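Unit 4 notes: Demonstration by hand and by remote control

Instructor: Monique Joly. Lab sections: Ankit Joshi, Sobia Hashmi

4.1 Two ways to record a demonstration

In kinesthetic teaching, the operator holds the arm and moves it through the task while the controller compensates for gravity. Joint positions are read directly from the encoders, so the recorded path is always one the arm can reach. The drawbacks are that the operator's hands and body enter the camera views, and that two arms are hard for one person to guide at once.

In teleoperation, the operator moves a separate input device and the arm follows. The device may be a smaller copy of the arm (leader-follower), a tracked hand controller, or a six-axis mouse. The camera views stay clear of the operator. The cost is a loss of touch: unless force is fed back, contact has to be judged by eye.

For the rest of this unit we use leader-follower teleoperation with two arms. Kinesthetic teaching comes back in Unit 6 for force-controlled insertion.

4.2 What is stored

Each time step holds an observation and an action. The observation is the set of camera images plus the measured joint positions of the follower. The action is the commanded joint position, taken from the leader. Do not substitute the measured follower position for the action. During contact the two differ, and the difference carries the information about how hard the operator was pushing. A policy trained on measured positions tends to close the gripper to the width of the object and stop there, with no squeeze.

4.3 Bins, cloths and clear plastic

Tabletop tasks with containers bring in two difficulties that do not appear with blocks on a bare surface. The first is the wall. A gripper reaching for an item pressed against the inside of a bin has to come in nearly vertical, and the operator must choose a wrist angle before the descent. The second is visibility. Clear plastic scatters light and bends the outline of whatever lies behind it, so a camera low at the side gives poor position estimates for the contents.
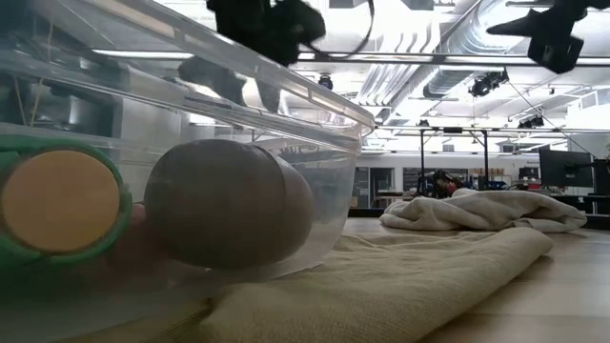

Depth sensors do worse than color cameras on such materials. Returns from a transparent wall are often missing or belong to the surface behind it. In the Kerekes exercise we therefore use color images only and let the policy learn from several viewpoints. A wrist camera sees over the rim during the approach and supplies most of what is needed for the final grasp.

Cloth adds a further problem, namely that its state cannot be written as a single pose. Reset it by hand between episodes and vary the folds. If every episode starts from the same fold, the policy will depend on it.

4.4 Operator consistency

Joshi's set from January contains 2841 episodes by several operators. Pauses were the largest source of variation. An operator who stops to think records a run of near-identical observations with zero motion, and the policy learns to stop in the same place. Plan the motion first, then start recording. Trim idle time at both ends, but leave the middle of an episode alone.

4.5 Lab assignment

Work in pairs. Record 100 episodes of the bin task, changing operators every 10. Discard any episode in which the follower faults or the item leaves the table. Keep episodes with a missed grasp followed by a successful retry, and label them as such.

Hand in the data, the discard log, and one page comparing the two operators. Read Simanjuntak's notes on time alignment before section.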